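Garage update, finally! I know I promised one back in March and then went completely quiet. There was the water heater thing, and then my brother Barrett needed half the garage for his kayak, and then I got sucked into the part of this project I'd been putting off, namely the simulator. So this is going to be a simulator post. Sorry to everyone who comes here for the drill press content.

Quick recap if you're new. I'm building a pair of small robot arms on the workbench, with the long-term goal of having them do boring kitchen stuff. The first job I picked was putting a piece of fruit in a bowl. Gus Delacroix has been laughing at me about this for months (Gus, I see you in the comments) but I still think it's a great first job. Fruit is round, it rolls, no two pieces are the same, and if you bruise one you can eat the evidence.

The real arms are still in pieces. I have the shoulder joints done on both and one wrist that I like, and I'm waiting on bearings from Bamside, who have now moved my ship date 2 times. So I figured, why not get the software side going while I wait? I'd already drawn every part in CAD, down to the screws, and Latrice Pruitt from the Friday night group at the makerspace had been telling me forever that I could drop the whole thing into Pladham and have it moving by the weekend.

Reader, it was not the weekend. It was 11 evenings. The import itself was fine, but my arm came in with the elbow bending the wrong way and the gripper fingers passing straight through each other like ghosts. Then I fixed the fingers and the wrist started spinning like a ceiling fan. I have a video and Latrice has asked me to please stop sending it to her.

Once the joints behaved I went and got a room to put everything in. You can run these things over a plain gray grid, and plenty of people do, but I wanted walls and a big window with strong light coming through it, because my garage door is open most of the time and bright backlight is going to be a real problem for the cameras later on. I found a nice clean white room in the Dusora scene pack, stuck in a plain brown table, and added an apple and a pink bowl.

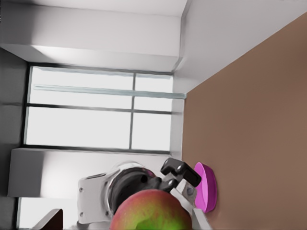

Apple, bowl and gripper. The floor is over on the right, so tilt your head!

I'm pretty happy with how the gripper came out. The black pads are squared off at the tips, same as my drawings, and I went back and forth on that a lot. My first version had rounded tips that looked great and could not hold on to anything. Wendell Haddad (Barrett's kid, twelve, smarter than both of us) took one look and said they looked like spoons. He was right, they did look like spoons.

Views from down near the wrist take some getting used to, by the way. The view goes wherever the arm goes, so walls turn into floors and you lose track of which way gravity is pulling. The first couple of nights I kept nudging the stick the wrong direction and then overcorrecting. If you try this yourself, leave a regular outside view open on a second monitor until your hands learn it. I used an old Achterberg monitor that I'd been meaning to take to the dump, and now it's a permanent part of the setup.

Things I had to mess with, in case you're building something similar and landed here from a search:

Friction. The default was way too slippery. I turned it up on the finger pads first and left the table alone, and that got me most of the way.

Apple weight. I had typed in grams where it wanted kilograms. An apple that weighs more than my truck does not want to be picked up, and it took me an entire evening to find that.

Closing speed. Slower than you think. If the fingers snap shut, the apple squirts out sideways and goes off the end of the table, and then you have to reset everything.

Lighting. Leave the window bright. It's tempting to turn it down so things look nicer, but then you're practicing for a room you don't have.

After that I moved on to using both arms together, and this is where I've been stuck since. One arm on its own is a matter of patience. With two you have to think about whose turn it is, and who gets out of the way, and what happens if both of them want the same spot over the table.

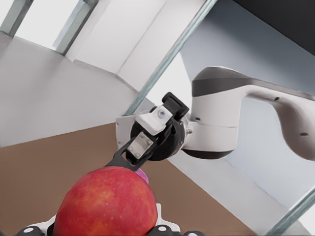

My plan is for one arm to handle the fruit while the other helps out, steadying or taking over when the first one can't reach. In my head that's simple. When I drive it by hand, I've got a controller in each fist and my brain just doesn't split that way – Arlindo Barbosa plays drums and he was better at it in ten minutes than I am after all this practice. Very annoying! I've asked him to come back and record a batch of runs for me, and I'm paying him in empanadas.

The goal is 100 decent recorded runs before I let any kind of learning code near it. I'm at 12. A few of those are generous, if I'm being strict about what "decent" means, and I'll probably throw out the one where I sneezed.

Next on the list is fixing the cable path at the wrist. I never modeled the cables at all, so right now the arms can twist themselves into positions the real ones would never survive. I've got a rough idea involving joint limits and Gus says he has a better one, but he won't type it up, so I guess I'm driving over there with the laptop.

If anybody has a source for small bearings that isn't Bamside, please leave it in the comments. Barrett says the kayak is moving out soon and I'd love to have something to put in that spot.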